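Drindby club teaches robot arm to clean up
21 Oct 2022

Students at Drindby's after-hours robotics club have a new project, and it's a lovely one – getting a white robot arm to wipe a whiteboard.

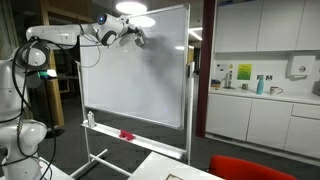
Shu-fen Kong said the corners were the hard bit, and that pressing too hard was worse than missing a spot.

The club meets for 90 minutes at a time, with up to 30 students taking turns to write and test the moves.
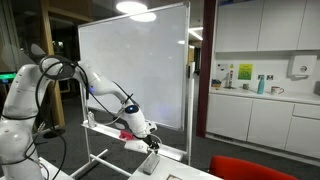
Each team gets two tries before handing over. Next comes the Tandbridge student contest in December – and they can't wait!
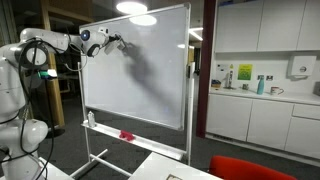 The arm at the whiteboard, Drindby robotics club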